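LÉEME de la cocinita Prullow

Hola, soy Magdalini Sarantis y llevo el inventario de la cocina de juguete y de su comida. Abrí este archivo para dejar de contestar lo mismo por correo, así que va en tono de charla (perdón por los paréntesis).

Qué hay en la carpeta

Hay 400 fotos, repartidas en 26 subcarpetas, una por cada manera de colocar la comida. Llamo "Prullow" a todo el conjunto porque así se llamaba la carpeta original y me dio pereza cambiarlo. La subcarpeta a la que más cariño le tengo es "huevo_y_verduras": col, coliflor, fresa y huevo frito, todo junto hacia la derecha de la encimera.

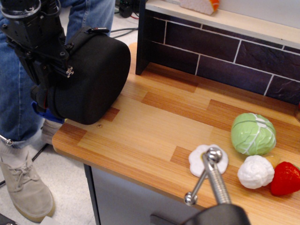
¿Hay que guardar la comida por colores?
Lo mejor es guardarla por tipo: verduras en una caja, frutas en otra y lo ya cocinado (huevo, pan, tarta) en la tercera. Por colores lo intentó Kenneth Catacutan y la coliflor acababa siempre con el huevo.

Nombres de las piezas

Usad siempre los mismos, por favor, en minúscula y sin tildes: col, coliflor, fresa, huevo_frito. La col es la verde con los nervios blancos; ya sé que Ourania Michailidis la llama lechuga, pero en la lista es col y col se queda. Lo que no se distinga bien se apunta como "pieza_sin_confirmar" y tan contentos.

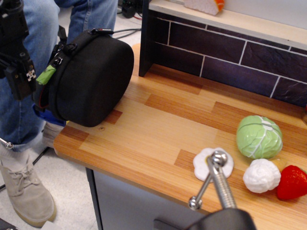

La col, la coliflor, la fresa y el huevo frito sobre la encimera.

El mueble

¡Me encanta esta encimera! Tiene listones claros y otros de un marrón anaranjado, el canto redondeado y, detrás, un panel de ladrillo morado oscuro con las juntas blancas. Encima va la balda clara. En las notas uso "encimera", "panel" y "balda", y nada más; "salpicadero" lo quité en diciembre, después de una discusión bastante larga con Filippos Theodorakopoulos. 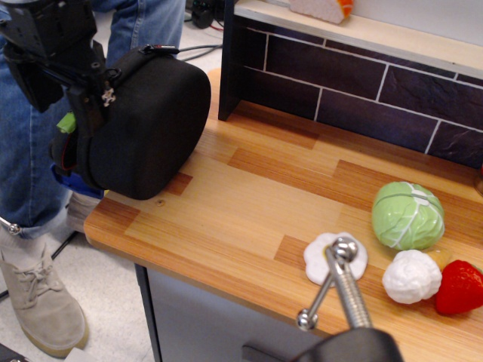
huevo_y_verduras: el huevo, a la izquierda de la coliflor.

Cómo apunto la colocación

Una línea por pieza: nombre, zona (encimera o balda) y pieza vecina. Izquierda y derecha son siempre las de la foto. Si una pieza tapa a otra se escribe "tapada", aunque asome un poquito. Lo de la balda también cuenta, que se olvida muchísimo, y en esta subcarpeta lo apunto como "porcion_balda". 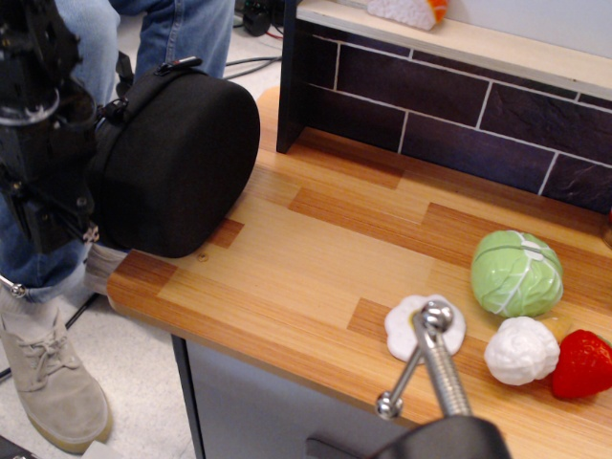
La tabla completa tiene 1.250 líneas y las he repasado todas menos las 15 últimas, que están marcadas con "pendiente". Si encontráis un nombre mal puesto, corregidlo en la tabla y dejad vuestras iniciales en la columna de notas. Las dudas sobre frutas, a Theano Karamanlidis; las demás, a mí, mejor por la mañana.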